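Keep Clothing Repair in the School Week

By Nesrin Polat

The district council in Dağdelen will decide in April whether to keep practical home skills in its secondary schools. The proposal under review would remove the subject from the timetable and transfer its hours to exam preparation. Schools that wished to continue could do so after classes, at their own expense. This newspaper's education pages have carried several letters in favor of the change. The case against it deserves a fuller statement than it has received.

The subject is modest in scope. Pupils receive 35 hours of instruction over the school year, and the greater part of that time is given to the care and repair of clothing. They learn to read a care label, sort a wash, close a seam, replace a button and fold a garment so that it can be stored. The remainder covers simple cooking and household accounts.

Supporters of the proposal argue that these are private matters, properly left to families. Muammer Aydoğan, who drafted the council paper, writes that "a school cannot teach everything a parent once taught." The point is a serious one. Yet the same could be said of swimming, road safety and the handling of money, and the district has kept all three. Families differ widely in the time they have and in what they themselves were taught. A child whose parents work evening shifts at the Mokemwood plant may reach adulthood without ever having been shown how to mend a torn pocket.

Cost is the second argument, and it is weaker than it appears. The sewing machines used in the Dağdelen schools have already been paid for. Thread, needles and cloth make up a small part of each school's supply budget. The main expense is teachers' pay, and under the proposal those teachers would be assigned to other duties and paid as before. The council paper identifies no saving beyond materials.

Against this must be set the price of clothing that is thrown away too early. A shirt with a split side seam can be restored in a short sitting by anyone who knows a plain backstitch. Without that knowledge the shirt is replaced, and the household pays for the same article a second time.

Ordinary garments, and the light cotton T-shirt above all, are the right place to begin.

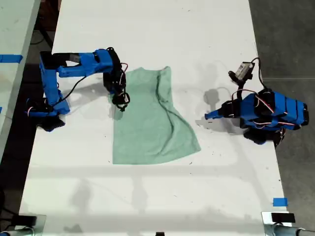
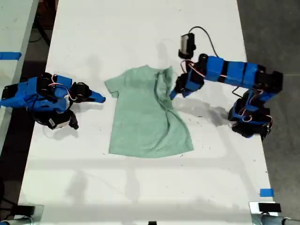 What Employers Have Said

The council invited comment from local businesses and received replies from two. Ploketti, which alters and rents formal wear, stated that it now trains new staff in hand stitching from the first lesson, a task it did not face when its older employees were hired. Canan Sönmez, who manages its workroom, asked the council to retain the subject and offered to receive pupils on short visits. Trolatine, a commercial laundry, made a similar request and noted that applicants often cannot tell a knitted fabric from a woven one.

It would be wrong to rest the whole case on these letters. Schools do not exist to supply workrooms and laundries, and most pupils will never seek employment in either. The replies are useful chiefly as evidence that a common skill has become less common, and that the loss is felt by people who have no part in the quarrel over the timetable.

A Reasonable Settlement

There is room for compromise. Kaan Taşdemir, a council member who has not declared his vote, has suggested that the subject be taught in a single block of six weeks, leaving the rest of the year free for examination work. Teachers would have preferred the present arrangement, but most could accept this one. It would keep the subject compulsory, and that is the provision worth defending. An optional course held after classes would be attended mainly by pupils who already have an interest in sewing and no bus to catch.

The council should adopt the block arrangement, keep the existing machines in working order and review the results with teachers after two years.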